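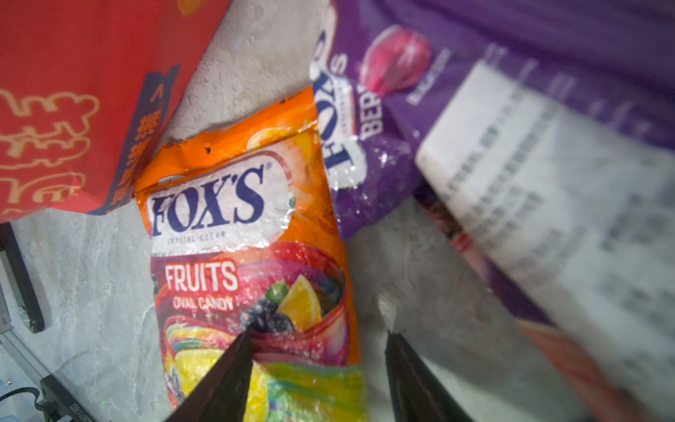 How to bring robot arms onto a gift packing bench (and keep the people around it happy)

I've been meaning to write this one up since March, when the Givellow packing room in Rolodcombe got its first pair of arms and I got the job of fitting them into a day that 13 people had been running perfectly well with their hands. If you pack snack gifts for a living, or you look after the folks who do, I hope this saves you a few evenings of head-scratching. Get yourself a coffee, I do go on a bit!

What you'll need before you start

Two arms on one bench, each with its own gripper
A written list of what goes in each gift bag, in the order you pack it now
A box of the real products, including the crinkly and awkward ones
30 minutes a day, set aside for the whole crew, for the first few weeks
A notebook that lives at the bench and never leaves it

Step 1. Write down the job as people do it

Stand next to your best packer for a morning and take notes. I thought I knew how our bags got filled and I was wrong on nearly every point. Our people turn a pouch so the brand faces front, they squeeze the air to one side, they tuck the tall packets at the back so the bag stands straight, and they do it all while talking about their kids. None of that was on the old instruction sheet. Ask, write it down, and then read it back to them, and they'll remember four more things they do.

Step 2. Sort your products by how they behave

Forget the catalog order. Candy pouches are floppy and shiny and they slide over one another. Flat noodle packets are easier to understand but want to be picked up from the right side. A paper gift bag is the fussiest of the lot, with its cord handles flopping into the opening just when you'd like them out of the way. We made three piles on the break table (easy, so-so, and "oh dear") and let everybody argue over what went where. It was the best meeting we had all spring.

Step 3. Share out the work between the arms

Start with one arm near the gift bag and the other near the snacks. You can get fancier later on. Keep the snacks spread out at first, with bare surface between them, and only let them overlap once the simple layout is going well.

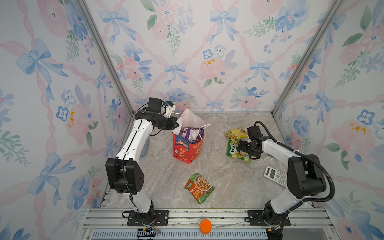

You'll also want to settle early on who may reach in and when. Our rule is that the arms are stopped and the person at the bench says "stopped" out loud before any hand goes past the front rail. It felt silly for two days and now everyone says it without thinking, even the office staff when they wander through.

Step 4. Decide what your people will do instead

Please don't leave this until the end. The question the crew asked me on the first morning was whether there'd still be a place for them, and they deserved a real answer. Here is how the jobs changed at our shop:

Bench lead: watches the arms, sorts out tangles, writes in the notebook
Stager: lays out the snacks and sets up the bags
Checker: looks into every filled bag and straightens the handles
Hand packer: does the small and odd orders, the ribbons, and anything from the "oh dear" pile

We rotate these after lunch. Watching a machine is tiring in its own way — more tiring than packing, a few of our people say — and a whole shift of it is too much for anyone. Folks with sore wrists have been glad of the change, and I should say fairly that two of our packers miss the old rhythm and mostly stay with the hand orders. That's fine by me.

Step 5. Run a small order first

Our first proper order was 452 bags, with the hand packers working alongside on the same list. We kept the shift plan in Dirkance, same as always, so that nobody had to learn a new screen on top of everything else. Check the position of the packet in the bag, the way the bag is standing, and whether the paper has been creased where it was held.

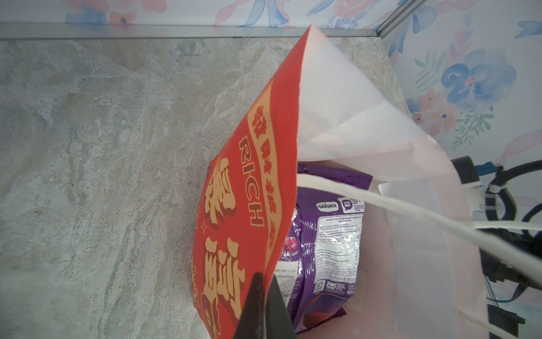

Red gift bag held by the gripper, with a purple snack packet inside.

If the paper creases, ease off the grip and try holding the bag a little further from the corner. Fuchs, who supplied our bags, sent a few heavier ones to try, and we ended up keeping the lighter kind and changing the grip.

Step 6. Read the notebook together

Use part of that daily half hour to go through what the bench lead wrote down. By the time we'd finished 1,129 bags we had filled most of a notebook, and nearly all the good fixes in it came from the packers. Put their fixes into the instruction sheet the same day, with their initials next to them, and pin the new sheet up where the old one used to hang.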